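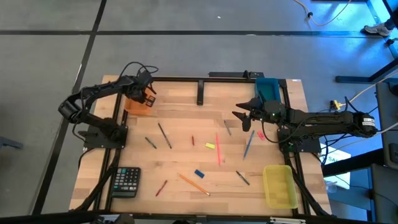
It's a ginnel, and anybody who calls it an alley has come in on the bus, was the very first answer I got, before I had even reached the end of my question. I wrote it down word for word on the back of my hand because my notebook was still in my bag, and I have kept it at the front of my report ever since, as it set me off on the whole thing.

What do people in Clorbridge call the narrow paths between their houses?
Project report, English Language, second year

Why I chose the subject

I grew up in Allness, which is only two stops down the line from Clorbridge, and in our house the path that ran behind the back gardens was always "the cut". You took the bins down the cut, you were told not to ride your bike down the cut, and the cat had her kittens in the cut. When I started college I said it to a friend from the other side of Clorbridge and she had no idea what I meant (she thought it was a canal, which I later found out is quite a reasonable thing to think). So I had a subject more or less handed to me, and I was very glad of it, as my first idea about text message spelling had gone nowhere for a month.

My main question was which words are still used in the town and who uses them. My second question, which grew as I went along, was whether people were taught the word at home or picked it up from other children.

How I collected the words

I spoke to 23 people altogether. Most of them I met at Plerkaso, the café on the corner of Menzies Street, where I was kindly allowed to sit at the table by the door in the afternoons so long as I bought something. I bought a great many cheese scones. The others were neighbours, relations and a few people I stopped at the library.

I didn't want to put words in anyone's mouth, so I used a sketch of two houses with a path running between them and asked what they would call it. Then I asked who they had learned it from, where they had gone to primary school, and whether they had ever been corrected. The last question was added after the first afternoon and I wish I had had it from the start, as it got the longest and best answers by far.

I also read through the letters pages of the old town newspaper in the library's local room. The index has 1118 entries under streets and footpaths, and I am sorry to say I did not get to the end of them. I read the ones for the decades when my oldest speakers were at school and left the rest.

What I found

I ended up with 9 different words. Ginnel was the commonest, with a hard g for some people and a soft one for others, and there was real feeling about which was right. Snicket came next, then passage, alley, cut, entry, backs, jitty and one lonely "twitten", which belonged to a lady who had moved up from Sussex as a bride and had never seen any reason to stop saying it.

Several people used more than one word and had a careful system for it. A ginnel had a roof or at least high walls, they told me, and a snicket had hedges or a fence. Others said exactly the same thing the other way round. I had expected the line to fall between the old town and the newer estates, but it seems to have much more to do with the two primary schools. People who had been to the one near the station nearly all said ginnel, even when their parents had said something else at home, and I found this the most interesting result of the project. One man told me he said "entry" to his mother and "ginnel" to his friends until he was grown up, and then said "alley" at work so as not to be teased.

The younger speakers said alley or just "the path" more than anyone else did. I was a bit sad about this, but I should be fair and say that I only had a handful of speakers under twenty and most of those were my own friends, who were possibly trying to get back to their lunch.

The newspaper letters were a joy. There is a long quarrel running through one winter about whether the council ought to put "passage" on its signs, with letters going back and forth until the editor closed the matter in November. The council got its way. The sign off Menzies Street still says passage, and I did not meet one person who lives near it and calls it that.

What I would do differently

I would ask for permission to record people. My notes are full of gaps where someone was talking faster than I could write, and the sound of the word turned out to matter as much as the spelling. I would also go to places other than a café in the afternoon, as it gave me plenty of retired people and parents with pushchairs and hardly anyone who works in the daytime.

The other thing I would change is the drawing. I had put a wall on both sides of the path without thinking about it, and by the time I learned that walls and hedges made a difference to people it was too late to go back and ask everyone again. A second sketch with a hedge would have taken me five minutes.

I would like to carry on with Allness over the summer, starting with my own street. My grandmother has already told me that it was never the cut when she was a girl - it was "down the back" - and that my grandfather brought the other word with him when they married.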